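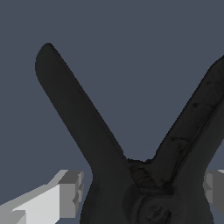 ## Dretport walks out, leaves its coat behind

The Assunção talks on port dues ended at half past four in the morning with an agreed text, a group photograph and a supper that had been waiting since nine. By lunchtime Dretport had withdrawn its name from the text. It has not withdrawn from the photograph, which is still on the port's own website under the heading "A shared success".

For those who joined this newsletter after the last round (welcome, it gets livelier), the Arrangement covers 20 ports that have agreed, in principle and for the past six years, to stop undercutting one another on landing charges and to recognise each other's inspection papers. A crate of fish checked at one member port is meant to be treated as checked at all of them. In practice it is treated as checked at most of them, and at Rurlow it is treated as a crate of fish that somebody else says they have checked.

The meeting was supposed to fix that. It nearly did.

### What was agreed, for a morning

The joint statement runs to eleven pages. Most of it thanks the hosts. The parts that matter are these:

- A single schedule of 788 goods on which no member may charge more than the agreed rate, down from a schedule so long that two delegations were found to be working from different editions of it.
- Mutual recognition of inspection papers from the spring, with a grace period for ports that need to buy new software, or in one case a first computer.
- A promise to "refrain from unilateral measures during the period of consultation". This is the sentence Dretport now objects to, although it was Dretport that asked for it in the first draft.

There is also a paragraph on dredging that appears to have survived from a previous communiqué. It refers to a deadline that has passed. All the delegations signed up to it without a murmur, and I have some sympathy: at four in the morning I'd have agreed to dredge anything.

### What went wrong

The official account from Dretport is that "comments made after the close of the meeting" were "incompatible with the spirit of the text". The comments were made by the Stuston delegation at a press conference and lasted under a minute. Asked whether Stuston would drop its surcharge on frozen goods, the delegation said it would do so when others had dropped theirs. Asked which others, it said it did not wish to single out Dretport.

Dretport's delegation was by then at the airport. Its statement came out in two parts. The first said the port could no longer associate itself with the outcome. The second, some hours later, corrected the spelling of Assunção.

Stuston has said it is surprised. The hosts are said to be disappointed, and have cancelled the commemorative plate. Two of the smaller members have put out a joint note calling the withdrawal "unhelpful at this stage", and in this business that's the sort of language that gets you left off the seating plan. Everyone else is waiting to see what everyone else does, and has issued a statement to that effect.

### Does it matter?

More than usual. Dretport isn't the biggest port in the group, but it sits in the middle of everyone's routes, and last season it handled 3,778 tonnes of goods that had first been landed somewhere else in the club. If it goes back to inspecting all of that itself, it will need more inspectors than it has and more cold storage than it has. The importers who use it will have to wait while both are found. Fresh mackerel is not known for its patience.

There's money in it too. Under the old arrangement, a haulier passing through three member ports could pay for the same inspection three times. The going rate for the full set was almost 2,000 a lorry, in whichever currency you were unlucky enough to be holding. The new text would have made that a single charge, collected at the first port and shared out later by a formula. The formula takes up a page and a half and has a square root in it. I've read it four times and I believe it is fair, in the sense that every delegation I spoke to thought it favoured somebody else.

Stuston, meanwhile, has a surcharge it plainly enjoys. It was brought in as a temporary measure to pay for a new quay. The quay was finished some time ago, and there is a bench on it. The surcharge carries on, now described as a "resilience contribution", and Stuston has never quite explained what it is being resilient against. Dretport's own surcharge is older and harder to find. It appears in the tariff book under "miscellaneous", between crane hire and the cleaning of spillages, and has gone up at each revision.

So both sides have a point, both sides have a surcharge, and both have told their local papers that they were the only grown-ups in the room.

### The threatened bit

Stuston says that if Dretport hasn't come back to the text by November it will bring in "proportionate counter-measures". A list exists. I've seen a version of it, and it's an odd document. You'd expect the goods on it to be chosen to hurt Dretport, and a few are: rope, tinned shellfish, a kind of hard biscuit that is apparently a point of civic pride. But it also takes in pianos. Dretport doesn't make pianos. The best explanation I've been offered is that somebody copied the layout from an older list aimed at a different port and didn't get to the end of it.

Dretport's reply was that it would answer any measure "in kind and in full". It hasn't published a list. Importers there have been told to carry on as normal and to keep all their receipts.

Rurlow, which has stayed out of this with some skill, announced on the same afternoon that it would be offering "competitive terms" to any traffic looking for a calmer berth. That would look generous if Rurlow hadn't also voted for the paragraph asking members not to do precisely this. The consultation period technically hasn't begun, because the text that starts it is the one Dretport won't sign, and Rurlow's lawyers seem to have spotted this before anybody else's. They usually do.

### Where it goes next

Three routes back, in the order I'd put money on them.

**A side letter.** The hosts write to Dretport saying that the sentence about unilateral measures means what Dretport would like it to mean. A second letter goes to Stuston saying the same about Stuston. Neither is published. This is how the last two rows ended, and the drawer in which such letters are kept must be getting difficult to shut.

**A technical meeting.** The officials get together without their principals and reopen the schedule of goods, and in a month or so everybody finds that the wording has moved slightly and the objection has gone. It needs a venue. Dretport has offered itself, on the grounds that it's central. Stuston has said it would rather meet by video, so expect a fortnight on that alone.

**The Arrangement goes ahead one short.** It's allowed under the rules, provided the rest all agree, and that last condition is why it hasn't happened before. Several members privately like the idea. The trouble is the map. Carry on without Dretport and you have mutual recognition on either side of a port that recognises none of it, with every lorry stopping halfway to be opened up and looked at.

The hosts have kept the document open for signature in the meantime. There is a blank line on the last page where Dretport's name was, and a footnote to say that the blank should not be read as prejudging anything.

### Odds and ends

- The inspection software that members are meant to buy still has no supplier. The tender closed with one bid, which was returned for being in the wrong format. The format was set by the tender.
- Stuston's fish merchants have written an open letter asking both sides to "return to the table". The hauliers have written a ruder one. I'd link to it but this newsletter gets caught in enough spam filters already.
- The translation of the joint statement turned "landing charges" into "charges upon arrival by air" in one language. It was corrected after a small airfield got in touch to ask what it owed.
- A reader wants to know whether the dredging paragraph is binding. I asked. I was told it was "aspirational in nature, having regard to the date".
- The next full meeting is due to be held at Rurlow, which has promised an earlier supper.

If your firm moves goods through Dretport and you've had anything in writing about the new inspections, please reply to this email. I'm particularly keen to see the form. I've been told it has a box for pianos.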